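4.2 Schedule density and player withdrawals

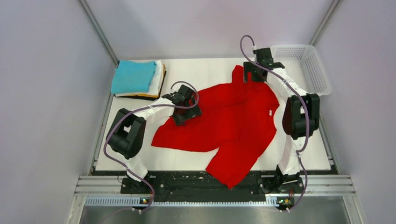

Figure 3. A red garment spread on a white table, with two robot arms.

The second question was whether a tighter calendar leads golfers to skip events they would otherwise enter. We used entry lists from three regional tours: Estora, Bunnag and Unora. Together they gave 1833 entries over two seasons. Of these, 341 ended in a withdrawal before the first tee time. We left out players who withdrew after starting a round, as most of those cases were put down to injury and the tours record them in different ways.

We counted a week as crowded if it was the third or later week in a row with an event on the same tour. All other weeks were counted as open. In the crowded weeks there were 229 withdrawals, against 112 in the open weeks. The gap was widest on the Bunnag tour, which moved its team event to February and so lost the only free week in the first part of its season. On the Unora tour the gap was small, and it went away when we dropped the two events played at altitude.

Travel explained part of the pattern. Players who had to go more than 3000 kilometers between events withdrew more often in both kinds of week. The effect of a crowded week was still there among players with short trips, but it was weaker. Prize money had little bearing on the result. The larger purses did draw fuller fields, but players who had signed up for them pulled out at much the same rate as elsewhere.

Ranking mattered more than we expected. Players near the cutoff for a tour card almost never withdrew, even late in a long run of events. Those with a card already secured for the next season made up most of the late withdrawals — in particular in the two weeks before the season final at Fakberg. Shboul's earlier survey of tour players found the same split, with secure players saying they planned their rest weeks well ahead and the others saying they played whenever they got in.

The entry lists do not give reasons for a withdrawal, so we cannot separate rest from illness or family matters. We return to this in Section 5, where the entry data are set beside the player interviews.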